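Search this site Enter keywords Go

The Zollarlow wool felt hood, reviewed by someone with a large head

I have been turning up to medieval fairs in the wrong hat for years. My first was a beret with the label picked out. My second was a straw thing that shed into other people's stew. So when the sewing circle started going on about the Zollarlow hood, I put in an order and told my husband it was a coat.

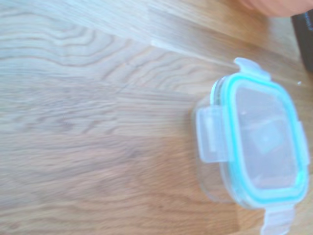 Ballarat, August

The hood comes in four colours, all of them named after root vegetables. I chose Parsnip, a sort of grey that has given up. It's a proper gored hood with a short shoulder cape and a tail at the back (a liripipe, if you want to be corrected by strangers), and it closes under the chin with three pewter-coloured buttons.

First, the size. The chart has Small, Medium and Generous. I'm Generous, and it went over my ears without a fight, hair up and all. Jolanta Cieślak, who has a head like a normal person, tried the Medium and had room for a linen coif underneath. Order your usual size and ignore the bit in the listing about sizing down. I can't think who that was written for.

The felt is thick and a little scratchy at the jaw. After a full day I had a pink line under my chin that made me look recently unhanged. A strip of cotton tape along the inside edge fixed it, and it took me one evening and most of a pot of tea.

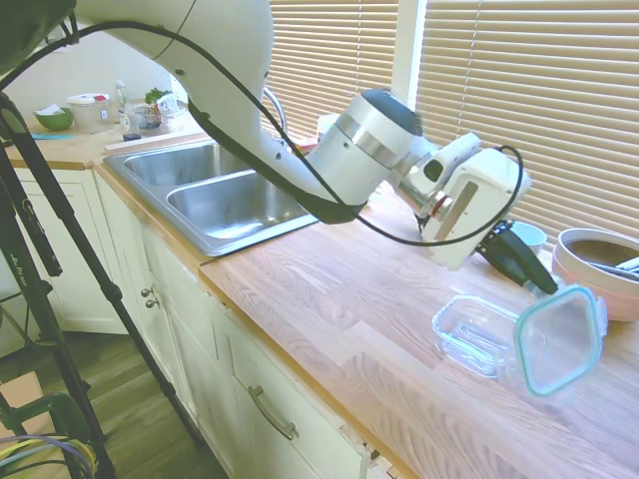
The buttons are the weak spot. They're sewn on with what feels like good intentions, and the middle one left me during the first archery demonstration. I went over all three with waxed linen thread and they've behaved since. At this price I shouldn't have had to, but I've paid more for worse. My Mangubat cloak arrived with one clasp and a note.

Rain, then. We had a solid hour of it at the last fair and the shoulders kept it off nicely. The tail didn't. It soaked up water like a wick and slapped me between the shoulder blades whenever I turned around. It also took two nights to dry on the back of a chair, and the hallway smelled of ewe.

Is it accurate? Amirhossein Arabzadeh, who does our kit checks, gave it a long look and said it would pass at three metres. He has said far crueller things about my shoes.

I'd buy it again, probably in Beetroot, and I'd move the buttons before I wore it. If you camp in summer, get the Noko linen one instead and spare yourself.

Four stars. The missing one is for the middle button.
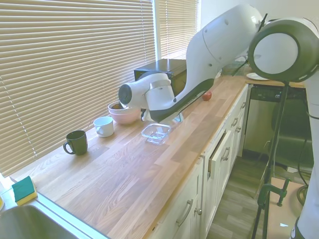
Pink bowl and green mug on the benchtop.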